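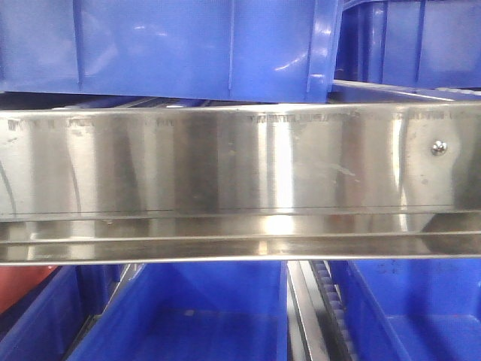

Steel front and blue bins at the Gandamley cell, May.

Teleoperation on the bin-handling task passed 400 recorded demonstrations this month. Fuseini Eshun and Jovita Cervantes drive in shifts of 70 minutes, and each run is replayed once before it is kept. 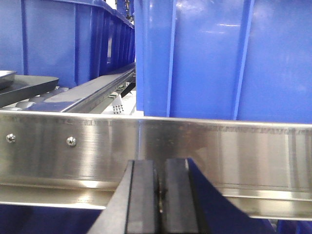 Wrist views remain the weak point of the set. Reflections on polished metal shift with every small move of the arm, and operators slow down near it. The screw heads on the rail give them a fixed reference beside the fingers — Jovita now lines up on those first. Fjeld will train on the filtered runs next.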